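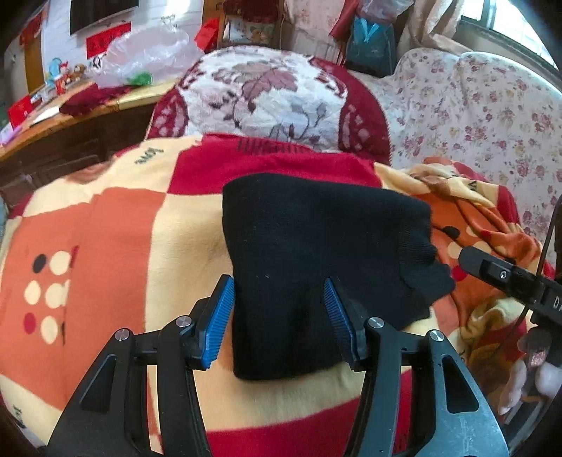
How long will the Stokaner keep vaccines in range without power?

Up to 12 hours, if the coolant panels have been fully conditioned and the lid is opened only for loading and unloading. Plan for less on a clinic day when vials are taken out one at a time.

Stokaner Vaccine Transport Case
Made by Ultik
Price: $1,482
Ships in 10 business days

The Stokaner is a passive transport case for refrigerated vaccines. It is meant for health departments, school clinics and home visit programs that carry stock from a main refrigerator to another site and bring back what was not used. There is no compressor and no battery in the cooling system. The temperature is held by vacuum-insulated walls and a set of coolant panels that freeze and melt at 41°F, inside the 36°F to 46°F range used for most refrigerated vaccines.

The case is not for vaccines that have to be stored frozen, and it should not be used with dry ice. The lid seal is tight and the case has no vent.

What comes with it
Case with hinged lid and two side handles
Coolant panels, one full set
Inner basket with removable dividers
Irkia temperature logger with buffered probe
Shoulder strap
Loading card, laminated

Capacity
The basket holds 600 single-dose vials out of their cartons. Most sites keep vials in the carton to protect them from light, and in that case the number depends on the carton. Prefilled syringes take up more space. If you tell us which products you carry, we can send a loading plan before you order.

The logger
The Irkia logger reads the probe once a minute and shows the current, lowest and highest temperatures on the outside of the case, so the lid can stay shut. An alarm sounds if the reading leaves the set range. At the end of the day, connect it to a computer by USB and it will save a PDF report and a plain data file. No software or account is needed. The logger comes with a calibration certificate. Recalibration can be ordered through us, and a loaner is sent out while yours is away.
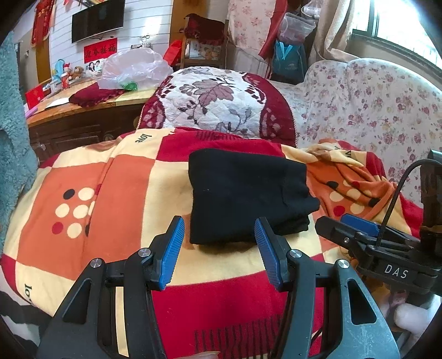
Tarek Farouk writes that his team's case gave a low alarm twice in its first week, both times within an hour of packing. He had been taking the panels straight from a chest freezer and putting them in. Once they started leaving the panels out on the counter first, the alarms stopped, though he would like to see this printed on the lid and not only on the card.

We have passed that on. In the meantime, please follow the conditioning steps below every time, including when the panels have only been in the freezer overnight.

Conditioning the panels
1. Freeze the panels flat for a full 24 hours.
2. Lay them out at room temperature in a single layer.
3. Shake a panel every few minutes. It is ready when you can hear liquid moving inside.
4. Wipe the panels down and slide them into the wall slots, then the lid.
5. Close the case and wait until the logger reads between 36°F and 46°F and stays there. Load the vaccine after that.

A second set of panels is worth having if the case goes out on back-to-back days – one set can freeze while the other is in use. Extra sets are sold separately.
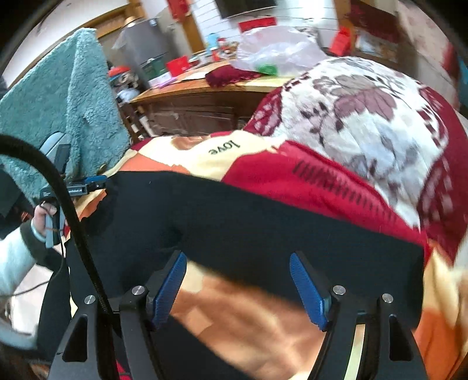 Leonie Ngata
Product Support, Ultik

Questions we get by phone are mostly on returns of unused stock. The case can bring vaccine back to the refrigerator if the logger report shows no reading out of range for the whole trip. If there was one, keep the vials cold, mark them "do not use," and call the vaccine manufacturer or your immunization program. Do not throw them out before you have an answer. We can help you read the report, but we can't tell you whether a dose is still good.

Cleaning
Wash the inside with mild soap and water, or wipe it with a 70 percent alcohol wipe. Leave the lid open until the inside is dry. Bleach will dull the lid seal over time and should be kept for spills that need it. The basket can go in a dishwasher on the top rack. The probe can't.

Storage
Keep the case with the lid unlatched. Take the battery out of the logger if it won't be used for a month or more. The panels can stay in the freezer all year.

Older cases
Panels for the Xiao carrier, the model before this one, do not fit the Stokaner. They are thicker and they melt at 32°F, so they should not be used here even if they can be made to fit. We still sell Xiao panels and latches while stock lasts.

Warranty
The case body is covered for five years and the logger for two. Damage to the vacuum walls from drilling or screws is not covered. Please use straps to secure the case in a vehicle.

Ordering
Purchase orders are accepted from public agencies and schools. Send them to Yulan Zhong in the orders office, with a delivery address that has someone there to sign. Orders received by noon on Wednesday go into that week's packing list.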